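Memton two-arm laundry kit – long-term review

Bought for: a small guest house laundry room
Used for: 5 months
Would buy again: yes, with a different budget

I run the laundry for a guest house in Molesach and I bought this kit in July after reading what few reviews there were. Most of those were written by people who had it on a bench for an afternoon. Mine has been doing towels and staff uniforms since the day it was fitted, so I can say more about what it costs to live with than about how clever it is.

The kit is two arms, a pair of grippers with a small camera on each, a control box and the software. It is meant to work with a front loader you already own. It does not come with a stand, a basket or a washing machine, and the product page could be a lot clearer on that. I ordered through Voltville, who delivered in two boxes on different days. The second box had the power supply in it, so nothing could be tested until it came.

Setting up took me a full day and most of the next morning. The arms bolt together easily enough. Teaching them where the door is takes longer, and you have to do it again if the machine moves. Ours creeps forward on a fast spin, so I had anti-vibration feet fitted, and I would put those on the shopping list from the start. 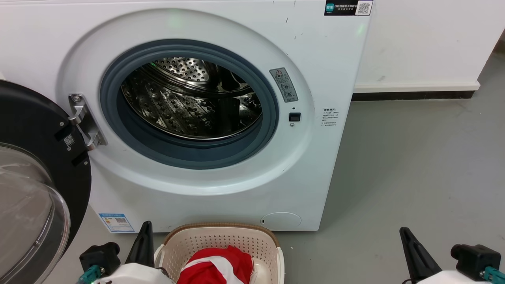
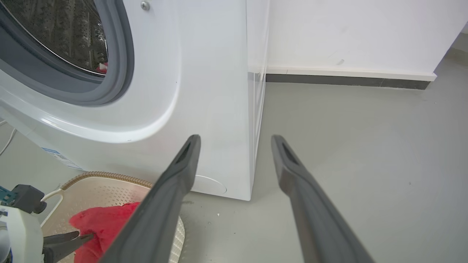
When you plan the space, start with the floor and work back to the machine. The manual gives a working area for the arms and leaves out nearly everything else that has to fit in it. A front loader's door swings out to the side, as the one in the first picture does, and the basket needs a place in front where the grippers can get at it. Draw all of that on paper before you order. I didn't, and had to move a shelf and a drying rack in the first week.

The basket matters more than I expected. I began with a tall hamper and the grippers could not reach the bottom third of it without knocking the rim. I changed to a low, wide one and the failed picks dropped straight away. Get two the same, so that a spare can be filled while the other is in use.

As for results, I kept a tally over one ordinary fortnight. Out of 181 items to be loaded, the arms needed help with 77 in the first week's settings, which was poor. After an update and the change of basket I ran a batch of 100 and stepped in for five. Towels are good. Shirts are fine. Fitted sheets are hopeless and I now do those by hand. Socks sometimes get left in the fold of the rubber gasket, so somebody still has to run a hand round it before the door is shut.

It is slow. A load I could put in while talking on the phone takes the arms long enough for me to strip a room. That suits us, as I am usually upstairs at that point anyway, but if your machines are queued back to back all day I would look at the timings very carefully.

Now the money. The kit itself was a little over half of what I have spent. The rest went on the stand, the feet, baskets, an electrician to put in a second socket, and a spare set of gripper fingers. The fingers do wear. The tips on mine were losing their grip on wet cotton by the fourth month, and a new pair from Memton took three weeks to arrive. Buy the spares with the kit and you save a delivery charge as well.

Also ask about support before you pay. The first year is included. After that there is a yearly fee, which the seller did not mention until I asked in writing. You can carry on without it but you get no updates, and going by the difference the last one made I would not want to be without them.

I did look at the Edet single-arm version first. It is cheaper and takes up less room, but with one arm it struggles to hold a duvet cover and feed it in at the same time. For a household, or a place that only does towels, it may well be enough.

Good points: reliable with towels and shirts once set up, quiet, easy to clean, the cameras have needed nothing beyond a wipe.

Bad points: slow, fitted sheets, thin manual, no stand, slow spares, support fee kept out of sight.

If you are putting together a budget, take the price of the kit and nearly double it, then allow two days when the laundry room is out of action. I give it four out of five, and it would be four and a half if the stand came in the box.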